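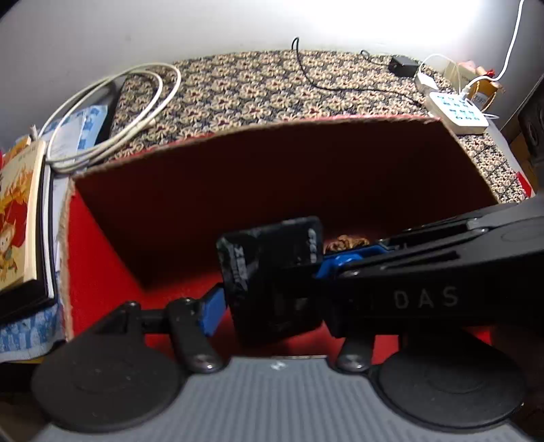 Endang Nair wrote in after the last issue to ask why the parcel shelf at the Teoh Road hall was full for most of December, and whether neighbours could go back to taking in each other's deliveries as they used to. It is a fair question and several of you have raised it at the desk, so the arrangements are set out again in this issue.

The shelf was set up for people who are at work when the courier comes. It holds 18 parcels of ordinary size. In December it was full by the middle of most mornings, and drivers were leaving boxes in the porch, where two went missing. Saodah Ngau has been through the signing book and found that a good many parcels stayed more than a week. Some had been forgotten. Others were waiting to be sent back and their owners had left them with us in the meantime.

From now on parcels will be kept for five days. After that we will ring you once, and if we hear nothing the parcel goes back to the sender. Please write your telephone number clearly in the book when you register. If you registered before the new book was started, you will need to do it again, as the old list had too many numbers that no longer work.

The charge stays the same for small and medium parcels. Anything you can't lift on your own should go to the Borkard depot instead. The depot is open until seven in the evening and has its own parking, though the entrance is now on the Uka Lane side and the old gate is locked. Take the card the driver left you and something with your name and address on it. They won't hand over a parcel on the card alone.

Returns are a separate matter. We can't store them, but the Dividico shop on the corner takes prepaid returns over the counter and gives a receipt. Keep the receipt until the refund has come through. One reader lost hers and spent three weeks on the telephone trying to show that a pair of curtains had been handed in.

On neighbours taking things in, there is nothing to stop you, and on the upper streets it still works well. Leave a note for the driver with the house number on it - 'next door' has caused trouble more than once, as there are two doors it could mean. If you take in a parcel for somebody else, put a card through their door the same day. It is also worth asking first. A few people have found themselves with a hallway full of boxes and would rather not say so.

We still need old cardboard boxes for the book sale, provided they are clean and have a sound bottom. Flatten them and leave them behind the stage, on the left, not in the kitchen. Packing paper is welcome too. We can't use polystyrene.

The new parcel times start on Apr 13, 2019. The desk will be closed over the lunch hour from then on.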